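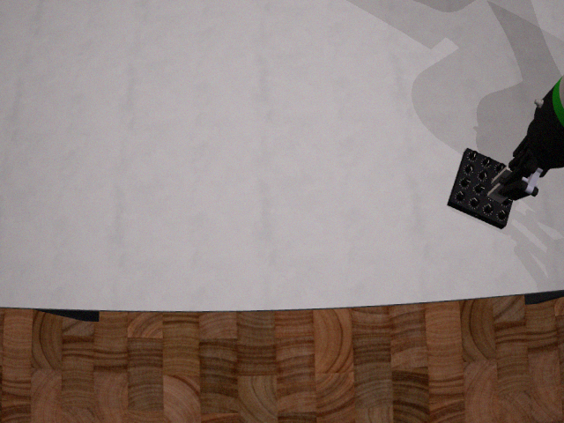 Visit to the Pramdale pottery open day

The pottery at Pramdale opens its doors one afternoon each September. I went with Ludmila Trnka from our evening ceramics class. Parking is in the field across the road and costs 3 dollars, cash only.

The tour began in the clay store, where Hülya Eren showed us how scrap is soaked, sieved and pugged. They work mostly in a buff stoneware called Sillar. It throws well but shrinks more than the clay we use in class, so lids have to be made the same day as their pots.

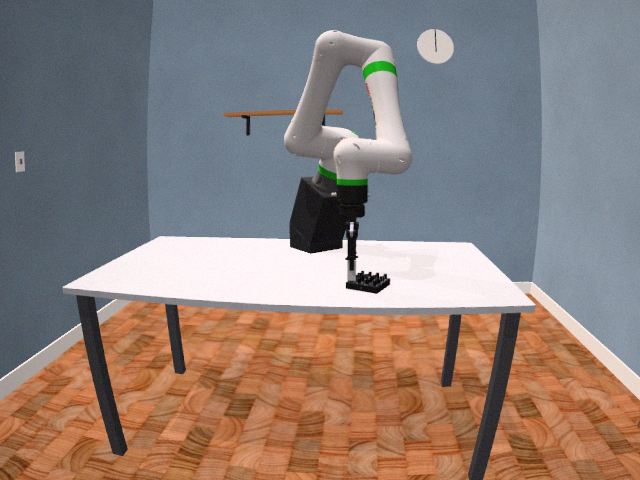 Glazing was the part I had come for. The pottery keeps 33 glazes in regular use, and each has a card with its recipe and a fired tile. Ludmila asked about a blue that had gone patchy on her bowls, and Hülya put it down to a thin coat. The blue she recommended is flat and even, much like walls painted all over in blue, and it needs two dips with a short wait between them. I wrote down the recipe.

After that we saw the kilns. Thierry Rolland fires the larger one twice a month. It takes a full day to heat and longer than that to cool, and he keeps a written log of every firing. The last entry was number 473. 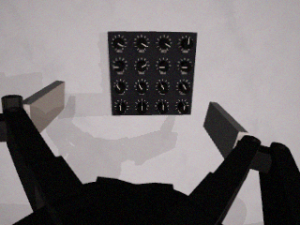

He lets the kiln cool with the door shut until the next evening, even when orders are late. Opening early cost them a shelf of dinner plates last winter.

The shop had seconds at half price. I bought a small jug with a crooked handle. Tea was served until five, and the next open day will be in September again.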